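3.2 Collection setup

We gathered all demonstrations on one two-arm station, which we call Relthorpe. Each arm carries a two-finger gripper and a small camera at the wrist. A third camera looks down at the work surface from a fixed post. The operator guides the arms by hand through a matched pair of leader arms, and the station records joint positions, gripper commands, and the camera streams together.

The full set holds 3,000 episodes. Of these, 2,000 are tabletop tasks such as sorting, stacking, and opening containers. The other 1,000 are what we call free-motion episodes, in which the operator moves the arms through the space near the station without a fixed goal. We added them after early policies did poorly whenever the wrist cameras turned away from the table. Those policies had hardly ever been trained on views with no task object in them, and they tended to drift or close the gripper at random.

The wrist views in free-motion episodes vary a great deal in depth and brightness. When an arm points at the window, the gripper is a short distance from the lens and everything behind it is city. Figure 2 gives two such views, with the gripper low in the image and rooftops and high-rises beyond the glass.
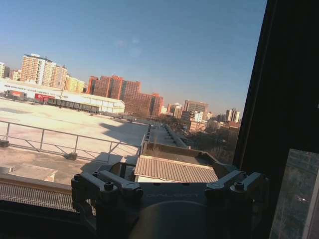 3.3 Exposure and filtering

Outdoor light was the main source of trouble in the wrist streams. With automatic exposure, a bright sky pulled the setting down and left the gripper nearly black. With a fixed exposure chosen for the table, the sky and the sunlit roofs lost all detail. We kept automatic exposure but limited how fast it could change between readings. The gripper is therefore dark in many window views, though its outline stays clear against a pale background.

We did not mask the window or replace the background. An earlier trial with masked backgrounds gave policies that worked at the station and failed when a blind was raised.

Each episode was checked in two passes. A script first removed episodes with missing images or gaps in the joint record. A person then watched the rest at high speed and marked those in which the operator had stopped to adjust something. Marked episodes were recorded again, so the totals above count only accepted ones. We also set aside 200 free-motion episodes for testing and kept them out of every training run.

Figure 2. Wrist-camera views toward the window. The red-brick high-rise complex near the middle of the skyline is in both views.

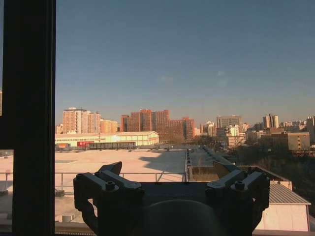
Duarte Torres, Kornmont

3.4 Labels

Free-motion episodes have no task, so the usual text instruction does not apply. We gave all of them the same short label, "move freely," and let the model learn from the motion itself. We tried writing a separate label for each one, such as "point toward the window," but the labelers disagreed too often on where one motion ended and the next began.

Labels for the tabletop episodes were written by the operator right after recording and edited later for spelling only.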